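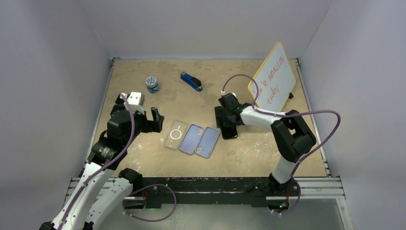
Junska phone cases, clear and blue

The Junska case is a slim back cover for everyday use. We sell it at Halvorsen in two versions: clear with a white magnetic ring printed on the back, and plain light blue. Both versions have raised edges around the screen and an opening for the camera.

We have sold these cases in our shop and by mail for five years, and up to now the light blue is the one that people order again. Many customers take two of the blue at once, one for each phone in the home. For this reason we have a price for pairs, please see further down.

Clear case with ring

The clear case is made from a hard back plate and a softer border. The color of your phone stays visible. The white ring marks the place where a magnetic charger or a car holder should sit. It holds well on a charger that stands on the desk. For use in a car on rough roads we recommend the Wunder holder, which has a stronger magnet and is sold separately.

Please know that a clear case can become a little yellow after long time in the sun. This is normal for the material and is not covered by the guarantee. If you keep your phone on the dashboard every day, please consider the blue one.

Light blue case

The blue case is one piece, soft to touch and a little flexible. It goes on and off more easily than the clear one. The color is mixed into the material and not painted, so small scratches are hard to see. Between different production lots the blue can vary slightly. If you order two and want the same shade, write "same lot" in the comment field and we will choose them from the same box.

The blue case has no ring and will not hold on a magnetic charger. Charging on a flat wireless pad works through the case.

Which phones

Junska cases are made for 41 phone models. The list is on the Grondumeo fitting page, and you find your model number in the settings of the phone under "About". Please check the number and not only the name. Two phones with almost the same name can have the camera in a different place, and then the case does not fit.

Putting on and taking off

Start with the camera corner. Press this corner in first, then the other corner at the top, then the bottom. To remove, push the phone out from behind through the camera opening with your thumb on the edge of the opening, never on the glass of the lens.

Cleaning

Take the case off the phone. Wash it with warm water and a drop of dish soap, and let it dry completely before you put it back. Do not use alcohol or nail polish remover on the clear case, it makes the plastic cloudy.

Ordering

Article 2,327: Junska clear with ring
Article 2,000: Junska light blue
Pair of light blue: order article 2,000 two times, the discount is shown in the basket

Each case comes in a flat paper sleeve without plastic window. Screen glass is not included.

Returns are possible for cases that were not used, in the sleeve. If the case does not fit because our list was wrong, we pay the postage in both directions. The next colors are planned for January.

Page updated 2 September 2026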